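Shop-floor notes: can machines do the chores yet?

Several readers wrote in after the last issue to ask whether a two-armed cell is ready to take over the dull jobs at the end of a shift: sorting leftover parts, clearing benches, refilling bins. The short answer from our group is that it depends on the chore, and the dividing line doesn't fall where most people expect.

Lifting is settled. A mid-size arm will pick up the same carton in the same spot all day, and at Tadby the palletizing station has done that for years with little more than scheduled grease. Driving a known screw into a known hole is settled too, provided a fixture holds the work. What remains open is the class of job a new hire learns in ten minutes without a written procedure. Wiping down a bench belongs there, as does folding shop towels or putting small loose parts back where they came from.

Wolfram Lindemann and Jui-lin Wei spent part of May on the last of these. They wrote the task up the way it would be given to a person: parts are on the mat, the tray is next to them, put the parts in the tray. There were no fixtures and no marked positions. The parts were ordinary wiring hardware, small enough that finger placement matters and stiff enough that a bad grip tips them over.

Over 400 attempts went into the log. Of these, 19 ended with a part dropped outside the mat, which Wei considers acceptable for a first round. The more interesting column is time. Benedikt Stöcker did the same job by hand for comparison and needed 11 seconds for a mat of parts. The cell's median was many times that, and most of the difference was spent approaching a part, stopping, backing off and approaching again at a slightly different angle. Closing the fingers took almost no time at all.

Household chores look worse on paper. Kálmán Nyitrai keeps a list of them, with a column for what makes each one hard. Loading a dishwasher has reflective surfaces and an arrangement that changes every day. Laundry has no fixed shape. Picking up small toys from a floor is close to our own task, except that the floor is larger, the lighting is poor and a dog may be involved. Nyitrai's view is that a general home machine is further off than a machine that does one of these things slowly while the owner is out. He would accept slow. He would not accept having to re-tidy afterward.

Fidel Insaurralde takes the opposite position on the shop side, where slow costs money. He ran the numbers for the Skidik line, using the labor rate Böttcher quotes for end-of-shift cleanup, and found that a cell would have to clear 482 parts an hour before anyone there should look at it. Our figure is well short of that. He also points out that a cleanup cell has to be moved, powered and recalibrated, and that none of this appears in a cycle-time table. 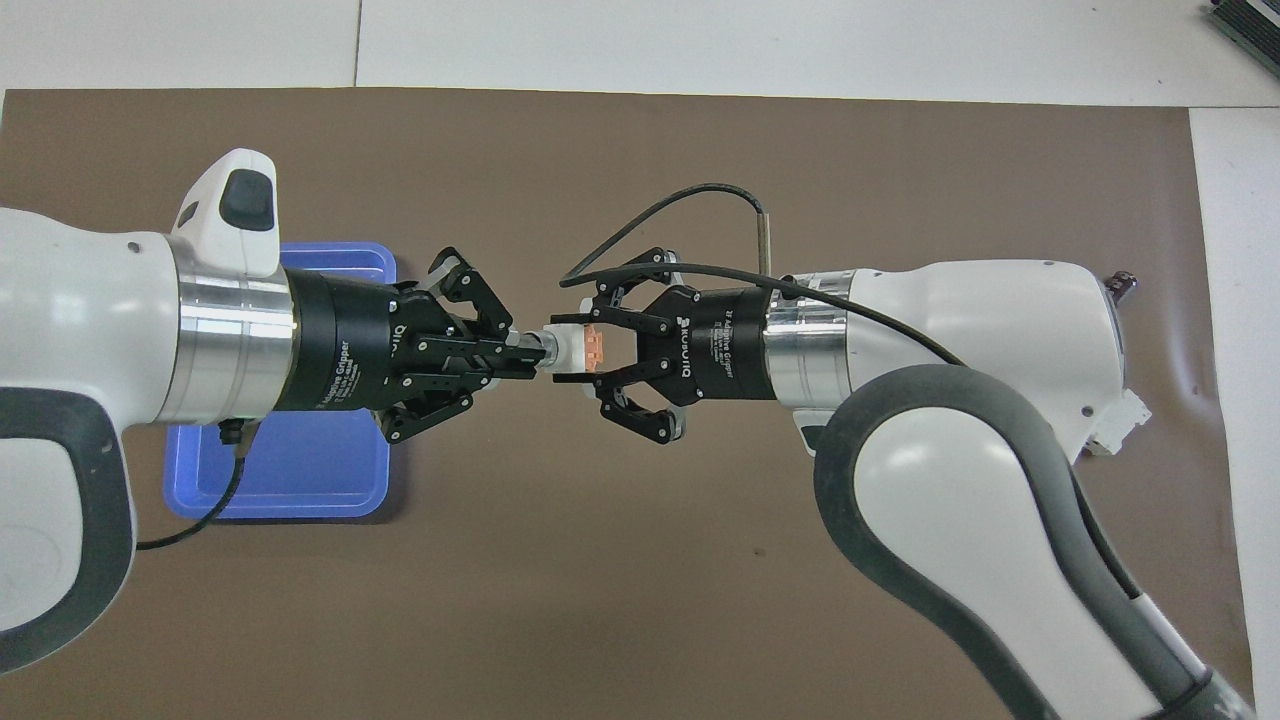
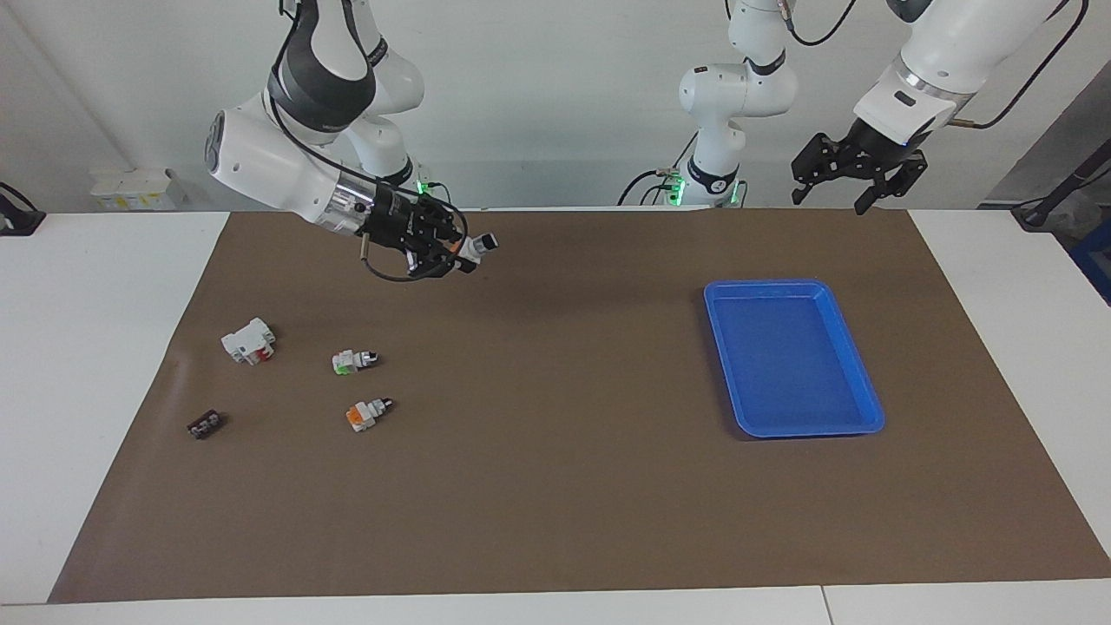

The next round will concentrate on handovers between arms. The Skaker report from last winter treated them as wasted motion, and for large parts we agree. For small ones the case is different. A part lying tilted on its side often offers only one good grip, and that grip may be wrong for setting it down. Passing it across lets the second gripper take it by the free end. The cost is alignment: with the fingers nose to nose, as they are around the white-and-orange part in the first picture, there is very little room for position error in either arm, and a cable that drags on a wrist joint can use up most of it. Lindemann wants to log wrist force during each transfer and abort above a threshold. Wei would first try a slower closing speed on the receiving side. Both changes are scheduled, the closing speed first, and the logs will be kept separate so the effects can be told apart. Readers with handover data for parts under a few inches long are asked to send it in before the next issue, in any format that includes the failures.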